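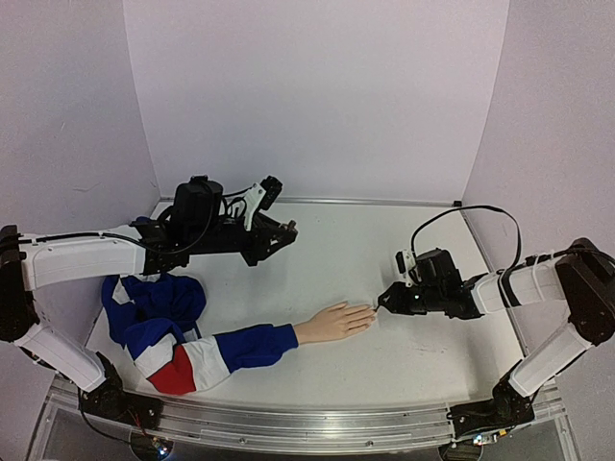

*A mannequin arm in a blue, white and red sleeve, with a robot arm on either side.*

2/26/23

We got to the Darngate ground well before the gates opened for its stadium open day, and there was already a line past the ticket windows! It holds 2,000 on match day, all but 267 of them standing, and I have wanted to see the inside of it since I was a kid listening to cup ties on the radio.

The tour started in the home dressing room. It is tiny. The benches run along two walls, the tactics board still had arrows on it from the last session, and the smell of liniment gets you at the door. Then down the tunnel (mind your head) and out by the dugouts, where we were allowed on the track but kept off the grass. Fair enough - the pitch was relaid in November and it looks wonderful, even in the goalmouths.

I loved the goalkeeping session most. Two of the academy keepers from Jollia took crosses and low shots for a good half hour, and from behind the net you finally understand how fast a near-post header arrives. The kids next to me screamed at every save. So did I!
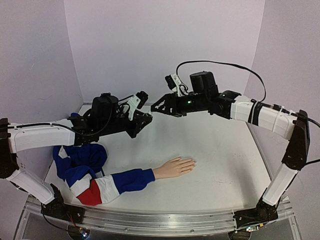
## The club museum and the walk back

Upstairs there are 21 old match balls in a glass case, plus the pennants swapped with Maurya before the first friendly between the clubs. Look for the program from the Cosano replay, which went to extra time and was settled in minute 115 by a corner that went straight in. My uncle still tells that story, and he wasn't even there.

Food was good, the coffee was not. Parking behind the east stand fills up early, so take the bus if you can - it stops right outside the main gate.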